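Getting a dull, sticky film off a dark wood table without stripping it?

Home Help > Furniture > Finishes and cleaning
Asked in April
Viewed 1,934 times

Hi all, hoping somebody here knows tables better than I do. We moved to Bevport last fall and the house came with a big dining table that the previous people didn't want to haul away. I was thrilled! It's dark brown wood, the corners are nicely rounded, and you can see plenty of grain through the finish. It gets used for everything at our place — dinner, paperwork, craft stuff, whatever somebody is working on that day.

The trouble is that by the middle of winter it had gone kind of tacky. If you leave your forearms on it for a while and then lift them, you can feel it let go of your skin a little. Paper sticks too. I had a stack of envelopes on it and the bottom one left some of itself behind. It's worst where people sit and eat, and pretty much fine out toward the far end where we keep the tissues.

I'd been wiping it down every night with a spray polish (lemon, from the grocery store) because that's what my mother did with hers. I stopped that a month ago and tried warm water and a drop of dish soap, which got a surprising amount of brown off on the rag, and I panicked and quit because I thought I was taking the stain off.

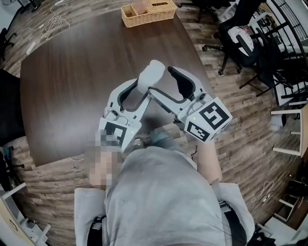
It still has a soft shine to it when the daylight comes in, so I don't want to do anything drastic like sanding. My brother-in-law says sand it. My brother-in-law says sand everything.

So my questions, I guess:

Was the brown stuff on the rag the finish, or just dirt? Is there something I can use that will take off years of polish and leave the wood alone? And once it's clean, do I put anything back on it or leave it naked?

I don't know what the finish is. There's a paper label underneath that says Khurana and a number, 3,329, and nothing else. I looked it up and couldn't find anything useful. Might be a maker, might be a moving company for all I know.

Oh, and the floor under it is wood plank too, gray and brown, so whatever I use can't be something that's going to wreck that if it drips.

Thanks in advance!

3 answers

Answer 1 (accepted)

I went through this exact thing with my grandmother's table in Skamirthorpe, brown rag and panic and all, so take a breath. Nine times out of ten what you're feeling is layers of spray polish mixed with hand grease and cooking film. It builds up where people sit because that's where the arms and plates are. Your far end being fine fits with that.

Before you do anything else, find out what finish you've got. Flip a corner of a rag, put a few drops of rubbing alcohol on it, and hold it against a spot on the underside of the edge for a minute. If the spot goes soft and gummy, you probably have shellac, and you need to keep alcohol far away from the top. If nothing happens, it's likely a varnish or something modern and you can relax a bit. Don't do the test on the top, please. I did mine on the top.

Then get mineral spirits, the odorless kind from the hardware store. Open the windows, put gloves on, no candles or pilot lights anywhere near. Lay an old sheet down under the whole table for your floor. Dampen a soft white cotton rag — damp, you shouldn't be able to wring any out — and wipe a patch the size of a dinner plate, going with the grain. Turn the rag as soon as it looks dirty. It will look dirty right away and it's going to be disgusting. Polish comes off yellowish brown, and on a dark table it can look a lot like stain. The way I tell them apart is to look at the wood once it's dry. If the patch is the same color as before and it doesn't grab your finger anymore, you took off gunk. If the patch is paler than what's next to it, stop there.

I waited 90 minutes and then did a second pass with barely-there soapy water and dried it straight away with a towel. That second wipe matters more than I expected, because the spirits get the wax and oil but they don't really do much about juice and syrup and that kind of thing.

Hang the rags outside flat until they're dry. Don't ball them up in the trash.

As for putting something back on, I'd leave it alone for a couple of weeks and see if you like it. If it looks thirsty, a thin coat of plain paste wax, buffed until your arm hurts, and then nothing but a damp cloth from then on. Retire the lemon spray.

Comment from the asker: The underside test did nothing at all, so not shellac, yay! Did one patch by the kitchen side this morning and it's like a different table. Same color too. I went through 2 T-shirts on one patch, send T-shirts.

Comment from the answerer: Ha, yes, mine ate a whole pillowcase. Keep going, the seats are the worst of it.

Answer 2

I'd say be careful calling it all polish. Sometimes the finish itself goes soft. Old lacquer and some varnishes do that after years of skin oil and heat, and no amount of wiping fixes it. If you clean a patch properly, leave it overnight, and it's sticky again in the morning with nobody having touched it, that's the finish breaking down and you're looking at a refinish sooner or later.

The place I used was Curkurley, they strip and respray tops and they'll pick up. Not cheap. Took longer than they said. Top came back nice though, a bit shinier than I wanted.

Also placemats. I know everybody hates placemats. And if any of you have rubbery things that live on the table (laptop feet, those grippy trivets, vinyl mats), get them off it, some of that stuff reacts with finishes and leaves marks you can't wipe away. Felt or cork under anything that stays put for days.

Comment: Seconding the vinyl mat warning. I have a perfect ghost of a mat on my desk, had it for years.

Answer 3

vinegar and water 50/50. works on everything. did my whole kitchen with it

Comment: Please don't leave vinegar sitting on a finish you haven't identified. It can dull some of them, and it won't touch wax anyway.

Comment: well mines fine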